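Lukness Open Day

Last updated: January 6, 2025

The Lukness Open Day is a public showing of robot handling work held each January at Lukness, a shared workshop and office building. It is best known for its desk demonstrations, in which a hand-held gripper is used to pick up and move small household and office items. Two groups, Dondero and Hwang, have taken part in every edition. The event has drawn steady local interest and a fair amount of doubt about how much it shows.

Background

The first open day was a single afternoon with one table and a printed handout. Later editions moved into several rooms and added talks. The organizers gave attendance at the latest edition as 2943, a figure that counts entries at the door, so a person who went out for lunch and came back was counted twice. The building's own limit is 200 people at a time.

Desk demonstrations

The central part of the program takes place at ordinary furniture with ordinary clutter left on it. Organizers describe this as a test under home conditions. The gripper is held and steered by a person, and a camera on the tool records what it does. The recordings are meant to be used later to train a robot arm to do the same job alone. Visitors who come expecting to see a machine work without help have often been let down, and the program leaflet does little to warn them – its cover says only "Robots at Home."

The computer mouse is a common choice of object. It is light, has a curved shell and can slip when held from the sides.

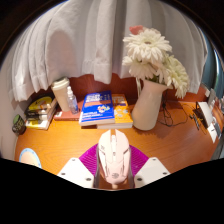
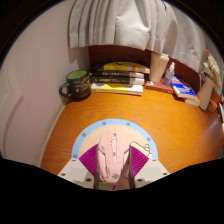 Dondero says its collection holds 2000 recorded grasps of desk items. The group has not said how many were failed attempts, or whether those were kept. A separate set of 184 recordings, made by visitors who were handed the tool, was shown on a screen in the hallway. Several of these end with the object on the floor, and they were by most accounts the more useful part of the display.

Plaster

Plaster is the name of the software Hwang uses to turn the recordings into motions for an arm. It was promised as a live feature at two open days in a row. At the first it was replaced by a slide talk. At the second it ran for a short time on one object, placed in a marked spot by a member of staff before each try. Hwang called the session a success. Written comments left by visitors were cooler, and a few asked what would happen if the object were turned around. The question was not answered at the event.

Reception

Supporters point out that the open day lets people handle the tools themselves, which few such events allow. Critics reply that a person's hand is doing the hard part, and that picking up an item proves little about putting it down where it is wanted. No results have been checked by an outside group. The organizers have said a scored trial may be added to a later program.

Related articles
Dondero (group)
Hwang desk recordings
Plaster (software)
Hand-held grippers
Lukness building

Contact | Copyright | Back to top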